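Subject: Re: [fixtures] Small peg racks on pale tops: footprint, loading, marks
From: Yu-na Ahn
To: Graltomo fixtures list

On the small peg rack thread, Chae wrote:

> We have to pick one stand for straps and lanyards at the Bolton
> counter and it has to sit on a light top. Two questions for the list.
> First, does a tray base with a single rail tip when a strap is pulled
> off the end? Second, is anyone using a pale wood-grain surface under
> one, and does it show every mark? The one we have now is dark and
> shows dust by noon. Also we need to agree on a strap length before
> Dillgate cuts the next batch.
>
> Chae

Taking the second question first, as it is the easier one.

The pale top is what I have been using since April. I won't say whether it is veneer or laminate, the paperwork doesn't. For marks, the thing to look at is the grain. Where the lines are fine and close together, small scratches running along them are hard to find. Scratches running across are easy to find. Anything heavy should therefore be slid along the grain if it has to be slid at all, and preferably lifted.

Glare is the other item. With the light where it is, the top reflects a broad band, and inside that band the grain washes out. The color is also different there: whiter in the band, warmer toward the corners. If you are matching a sample chip, do it outside the band. 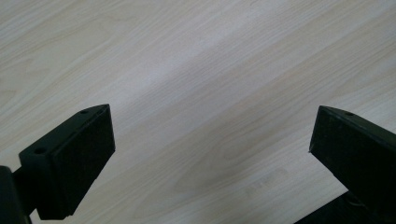
Pale top, grain on the diagonal, band of glare across the middle.

The dust question I can only answer partly. Light dust disappears on it. Dark specks and dark fibers do not, and you will see a single crumb from standing height. I wipe it with a barely damp cloth along the grain and then a dry one. No spray. Spray leaves a film, and the film shows up in the glare band before it shows up anywhere else.

Now the rack. It is a rail on two thin uprights, and the uprights come up from the back of a shallow tray. The tray has a black rim and an orange-brown wood base. The pegs come off the rail and point out over the tray. That arrangement matters for tipping, because the load hangs over the base and any weight in the tray works in your favor. I would not buy one where the pegs point backward past the uprights.

Position on the table: I keep it toward the far side and near the middle. The space in front is where straps get laid out, and you want more of it than you think.

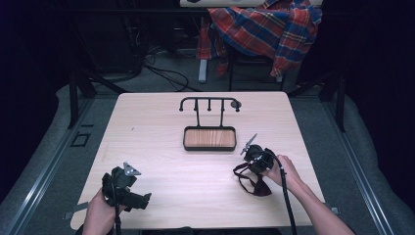 With the rack that far back the reach is longer, so people tend to pull a strap toward themselves when they should be lifting it off. A pull goes into the peg and from there into the rail, and the whole stand walks forward a little each time. I have measured 5 mm of creep over a morning with an unloaded tray. With 100 g of clips in the tray I could not measure any. Those are my numbers on my table – a slicker or rougher top will give you others.

On the end loading, which was the first question: the worst case is a strap pulled sideways off the peg nearest the end of the rail. I tried it with a spring scale. The stand turned on the tabletop before it tipped, every time. So I would call it a rotation problem and put felt dots of the grippier kind under the tray corners. Dillgate sells them on a strip, 33 to the strip for some reason. Check that they are colorfast before they go on a pale surface. The first black ones I used left a gray ring that took a week to get off.

Peg ends: get the kind with a rounded, flared cap. A plain cut end lets a flat strap slide off when the rail is bumped, and it snags a loose weave on the way. With a cap, the loop has to be opened slightly and lifted over. For a soft woven strap I hang it so the loop sits back behind the cap and one side falls along the left of the peg, down onto the tray. 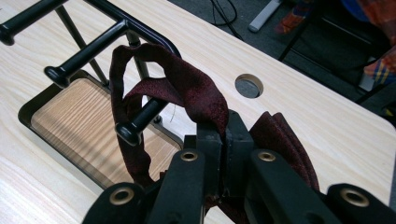

Folded straps behave worse than single ones. If the free end is pleated up it wants to spring open, and it will take the neighboring peg with it. Let the length run straight down and put the extra in the tray. If the extra does not fit in the tray, the strap is too long for this rack, and that brings me to the cut length. My suggestion is a loop of about 11 inches, measured flat with the ends sewn. Anything much longer drags on the table when you take it off.

Color is a separate matter, but dark maroon reads well against both the pale top and the tray wood. Tan does not, I lost one in the tray for two days.

A last point on the top itself. Faint pale smudges can be old tape residue or just a dry wipe mark, and I can't tell which by looking. Try the dry cloth first and a fingernail second. 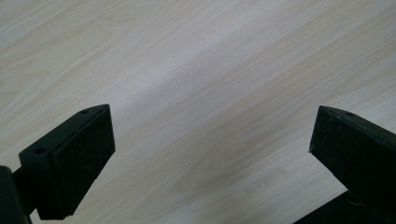 Should the tray be lined?

For straps and lanyards I leave it bare. A liner hides clips and small hardware, and it moves when the tray is wiped. If you plan to keep anything metal in there that gets dropped in from height, a thin cork sheet cut short of the rim is enough.

Chae, if you send me the depth of the Bolton counter I can work out whether the tray clears the back ledge. I still have the dimensions sheet here.

Yu-na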